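Covering a work table with printed cloth is my favorite small job of the winter, and it's an easy one to get right the first time if you do the boring parts in order. You need an afternoon, one piece of fabric and a hot iron. The same method works for a bench, a craft table, a shelf with walls around it, or a desk that has seen too much glue.

I've been putting patterned cloth on everything since I found the remnant shelves at Pasar (the market hall on Wysocka, go in by the side door, the fabric people are all the way at the back). Plain gray felt is fine too, I suppose. But a print! You look at this surface all day long, so let it have some leaves on it.

## What you need

- A piece of cloth, larger than your surface by at least 2 inches on every side
- Double-sided fabric tape, or hem clips if the edge of your table is thin enough
- A tape measure and a long straightedge
- Sharp scissors, or a rotary cutter and mat
- Tailor's chalk
- An iron and a spray bottle
- A lint roller
- A cleaning cloth and something that cuts grease

I use Brallska tape, the narrow roll. Any removable tape sold for fabric will do the job, but try it on a hidden bit of the table first and leave it on overnight. Some kinds come off clean and some leave a gummy stripe that you'll be picking at in March.

## Choosing the cloth

Medium weight is what you're after. Quilting cotton works if it's backed with something, light canvas is better, and a tightly woven tablecloth fabric is lovely because it already wants to lie flat. Hold it up to a window. If you can see your hand clearly through it, the table color is going to show too.

Stay away from anything stretchy. You'll pull it straight on one side, it'll bow on the other, and you can chase that bow around the table until dinner.

Now the print. For a work surface I love an off-white ground with gray leaves and just a touch of one warm color. The pale ground keeps the table bright, and the gray drawing hides the pencil smudges and little scuffs that show up on plain white by the second day. Small dots in a muted orange or rust make it cheerful without shouting.

What you don't want is a print with lots of tiny dark specks if you handle tiny dark things. Beads, seeds and small screws simply vanish into it. Drop a few of whatever you work with onto the cloth in the shop, step back, and see if you can still find them. Clear plastic is the trickiest thing of all on a pale print, so try some of that as well.

## Wash it first

Please do this, even if the bolt says preshrunk. Wash warm, dry it the way you plan to dry it later, and press it while it's slightly damp. My first cover was a Brostura fern print, cut to the exact size of the table before washing, and it came out of the dryer short on both ends. It's a very nice set of napkins now.

Press from the wrong side. Move the iron along the grain, straight up and down, and lift it instead of dragging it at an angle. Dragging pulls the weave out of square, and then your rows of leaves go for a walk.

## Finding the middle of the print

Most people cut first and look at the pattern afterward. Try it the other way around! Lay the whole piece over the table, loose, right side up, and slide it around for a few minutes.

You're looking for two things. One is a strong motif that can sit near the center, where your eye lands. A long fern or branch running side to side is perfect for it. The other is some element that repeats, like a pair of dots, that you can line up with the back edge. If the same pair turns up near the back on the left and again near the back on the right, you've got a ready-made ruler. Measure from each pair to the edge, and when the two numbers match, the cloth is straight.

Chalk a small cross at the center of the table and another at the center of the cloth, on the wrong side. From now on those two crosses belong together.
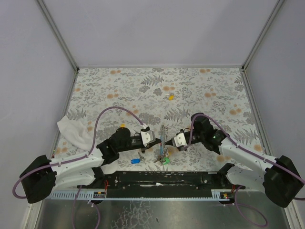
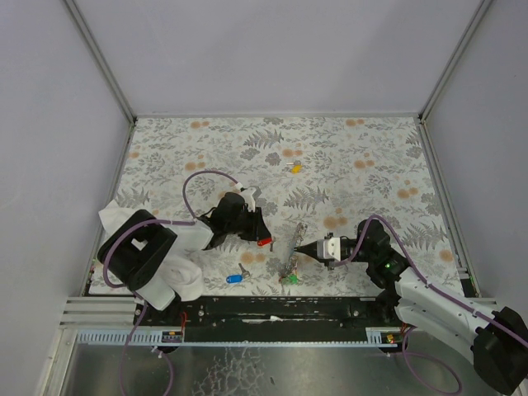 *Last changed: Sat 26 January*

The print on this one is just the type I mean: gray ferns and sprigs on off-white, with soft orange dots scattered through. In the first picture a broad fern goes right across the middle, and there's a pair of dots near the back edge at either side, so you can see how useful those are for squaring up.

## Cutting

With the crosses matched, run your hand from the middle outward and let the extra hang over. Chalk the line of the table edge on all four sides. Take the cloth off, lay it flat, and go over the chalk with your straightedge, because a line drawn on hanging fabric always wobbles.

Add your allowance outside that line:

- **Open table, cloth folded under:** 2 inches all around.
- **Surface with a rail or lip:** just enough to tuck, so half an inch, maybe a bit more at the front.
- **Surface with walls on three sides:** nothing at the back and sides, 2 inches at the front.

For a walled surface, cut a hair too big and trim in place. The corners of a box are almost never square, and you'll be much happier shaving off a sliver than staring at a gap.

Cut in long strokes. If you're using scissors, keep the lower blade resting on the table the whole way along.

## Stopping the edges from fraying

Choose whichever suits your patience:

1. **Pinking shears.** Fastest, and good enough for a cover you'll swap out every season.
2. **Iron-on hem tape.** Fold, tuck the tape in, press. Gives a neat flat edge, though slightly stiff.
3. **A zigzag stitch.** My pick for anything that will be washed often. Set the width fairly wide and let the needle just fall off the edge.

A proper double-fold hem looks beautiful on a tablecloth, but on a work surface it makes a ridge, and rulers and paper catch on it. Skip it unless the hem is going underneath.

## Laying it down

Clean the table really well. Grease and dust are what make tape let go, so wipe, dry, wipe again. Then go around the edge with the lint roller and get the threads, too. One stray thread under pale cloth shows up like a vein.

Tape the back edge first. Put the tape on the table, leave the backing paper on, and set the cloth in place with the crosses matched. Fold the front half of the cloth toward you so it's out of the way, peel a few inches of paper at the center of the back edge, and press. Work outward from there, left a bit, right a bit, until you reach the corners.

Check your dots now, before doing anything else. Measure each pair to the side edge. If they're off, peel back and go again; the tape will forgive you two or three times.

Next comes the front edge. Start in the center again, pull gently toward yourself, press, then work out to the corners. The pull should be about what you'd use to smooth a bedsheet. If the leaves look longer than they did on the bolt, you're overdoing it.

Do the sides last. They need hardly any tension, just enough to take out the slack.

## Corners

On an open table, fold the corner like a parcel: point in first, then one side, then the other. Tape or clip it underneath. If the fabric is thick, snip off the very tip of the point before you fold, and the lump goes away.

Against a wall, let the cloth run into the corner and crease it with your thumbnail. Lift, cut along the crease, lay it back. Around a post or bracket, make one straight cut from the nearest edge to the center of the post, then two or three tiny snips where it meets the post so the cloth can open up around it. Keep the snips small! You can always make them longer.

## Getting out the last ripples

Mist the surface lightly, smooth it with flat hands from the center out, and leave it alone until it's dry. Most small ripples go on their own. A stubborn one usually means that the edge nearest to it was pressed down a little crooked, so lift 7 inches or so of that edge, let the cloth relax, and press it back.

I don't iron on the table itself. Heat softens the tape, and I like my table's finish where it is.

## Looking after it

Shake out or roll off the crumbs at the end of the day. For spots, dab with cool water and a drop of dish soap, and keep dabbing, since rubbing roughs up the print. Coffee comes out if you're quick. Ink mostly doesn't, so I put a scrap of cardboard down when the markers come out.

For a full wash, peel from a corner slowly, keeping the cloth low and close to the table. Pick off any tape before it goes in the machine. Mine gets washed at 40 degrees Celsius (that's the warm setting on most American machines), line dried, and pressed on the wrong side, same as at the start.

Save the offcuts, too. A strip from the long side makes a good pen roll, and the corner pieces are exactly right for testing next year's tape.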